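Progress to the end of January, prepared for Fredy Echeverri.

The Rollureck spreadsheet macros now read all 3000 Cadley meter records without the old add-in. Testing at Dritodton covered 700 of them – import errors are logged on a separate sheet.

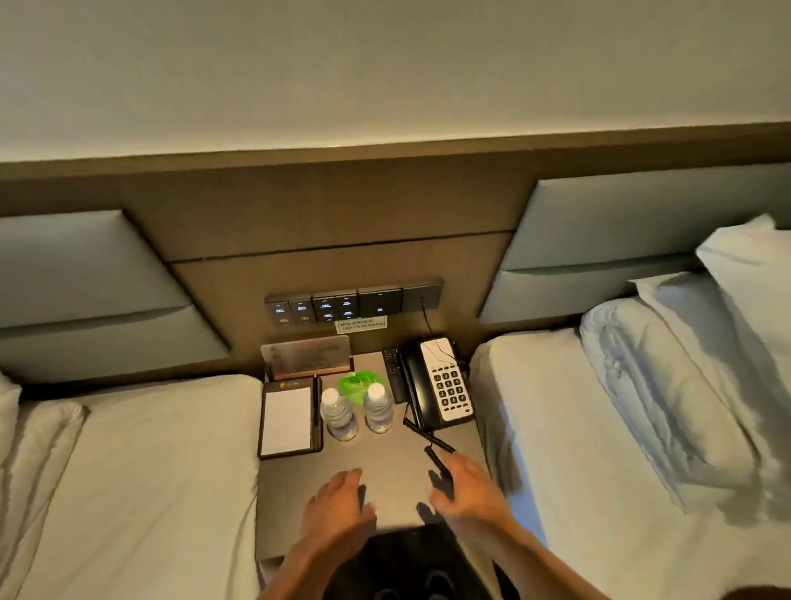
*Switch plates and telephone between two single beds.*

Said Abdel Rahman will complete the date-format corrections next month. Approval is requested for a further $900 to cover user testing and the printed guide.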